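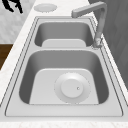

Wotari planner: frequently asked questions
Last updated Mar 9, 2018

What does Wotari do?
Wotari takes a goal written as a set of conditions and returns an ordered list of skills for the controller to run. A goal might be "plate on counter, bread in cabinet". It doesn't move joints and it doesn't read sensors. Poses come from Vi, the perception package, and motion is left to whichever controller you have attached.

Which scenes are included?
The Suvalley kitchen set, 16 scenes in the current release. All have a double-basin sink. Objects are loaded from a separate list, so the same kitchen can be run with the sink bare or with things in it. Start with a bare sink when you test a new controller. Collision errors against the divider and the basin walls are much easier to find that way.

Does Wotari need Vi?
No. Any source that publishes object poses and labels in the Vi message format will do. In simulation you can also pass true poses straight from the scene. Set pose_source to "scene". Results obtained this way should be marked as such when you report them, as they leave perception out altogether.

Why does Vi give one object two labels?
Usually the object is partly hidden and the visible area has been split into two regions. Each region is classified alone and the results are merged afterwards if their boxes are close enough. Raise merge_distance in small steps. If it is set too high, small items resting on a plate are absorbed into the plate, and the planner will then refuse any goal that names them.

How are clear objects handled?
Poorly, in the present version. Depth on glass and clear plastic is taken from whatever lies behind, so the estimated position tends to land on the basin floor. Vi lowers the confidence of such detections, and Wotari will not plan a grasp below the threshold in grasp_min_conf. For now, test clear items with scene poses and treat them as a separate group in your tables.
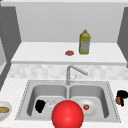
The same threshold applies to dark, soft-edged items with no stable outline, though there the trouble is orientation and the position is normally good enough for a top grasp. Lower the threshold for a single class in the class file. Do not lower it globally.

What happens if an object is hidden when planning begins?
The planner keeps the last known pose for seven planning cycles and then marks the object as unknown. A goal that depends on an unknown object produces a look action first. If two look actions fail, the plan is returned as incomplete with exit code 42. This is a normal result and should not be caught as a crash.

How long may an episode run?
The default limit is 600 control steps. The planner has no clock of its own, and the limit is enforced by the runner. Long tasks that cross between the sink and the cabinet may need more.

Can it plan through glass doors?
It can see through them and cannot reach through them. Glass panes are visible to the renderer and solid to the collision checker. If Vi reports an item behind a closed pane, Wotari inserts an open action before the grasp, provided the door has a handle frame defined in the scene file. Open compartments need no such action. A compartment is taken to be open when the scene file gives it no door joint, so a door modelled as plain geometry will give plans that fail at run time. 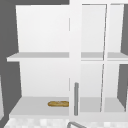
Lộc Lưu objects that the door rule is too strict for cabinets with one open side, because a grasp from the open side may still clear the pane, and asks for the check to be made per approach direction. We agree. The change is planned for the May release. Until then, set door_check to "off" for that cabinet and let the collision checker reject bad approaches. Planning will be slower.

Can I use my own kitchen model?
Yes, if every support surface is named and every joint has limits. Run the scene checker before the first plan. It stops at the first error, so expect to run it several times.

Where do I report a fault?
Use the Clendolia tracker. Attach the goal file, the scene file and the planner log at debug level. Reports without a log are returned.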